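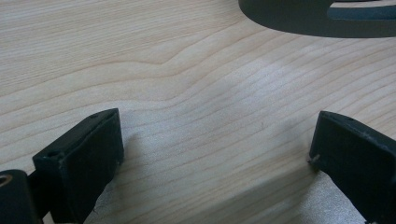 Hand-held gripper, fingers open, over the wooden work surface.

Call for participants: demonstration recording, Rolance project

Breltix invites applications from adults wishing to take part in the next round of recording for the Rolance project. Sessions are held at our Sedlow site and will begin in October. Participants carry out short table-top tasks using a pair of hand-held grippers, and the recordings are used as training examples for a system that is learning to handle everyday objects and parts.

The present collection stands at 3,334 accepted demonstrations. A further 435 are required before the first training run, and 13 places are available in this round.

What the work involves

Each participant works at a table with one gripper in each hand. A task sheet states which items are to be used and where they should finish. Tasks include picking up, turning, placing and steadying, and most call for both hands at once. One hand may hold an item still while the other brings a second item towards it.

Participants are asked to work at an ordinary, even pace. Speed is not assessed. Where an item is dropped or a step is missed, the participant should complete the attempt in the normal way and tell the session supervisor, who will mark the recording accordingly. Such attempts are retained and do not affect payment.

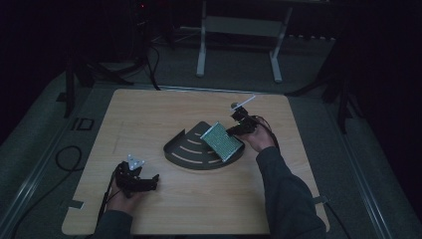 Cables must be kept clear of the task items throughout, and participants should take care when stepping up to or away from the table. Plain, close-fitting sleeves are requested. Bracelets and watches should be removed before the session begins.

Sessions and payment

A session lasts two hours, with a break of 30 minutes at the midpoint in addition to the working time. Participants are expected to attend at least four sessions. Morning sessions start at 9.30 am and afternoon sessions at 2 pm. Payment is made per session at the rate given in the information sheet, and reasonable travel costs within the Sedlow area are refunded on production of receipts.

Who may apply

Applicants must be aged 18 or over and have comfortable use of both hands. No technical knowledge is needed, and instruction in the use of the grippers is given at the first session. Left-handed applicants are particularly encouraged, as they are under-represented in the collection to date. Persons who took part in the previous round may apply again.

Use of recordings

Recordings may show the hands and forearms. Written consent is required before the first session and may be withdrawn under the terms set out in the information sheet.

How to apply

Application forms and the information sheet may be obtained from the Breltix reception desk at Sedlow. Completed forms should be returned to the same desk, marked "Rolance participants". Applicants should state whether they prefer morning or afternoon sessions.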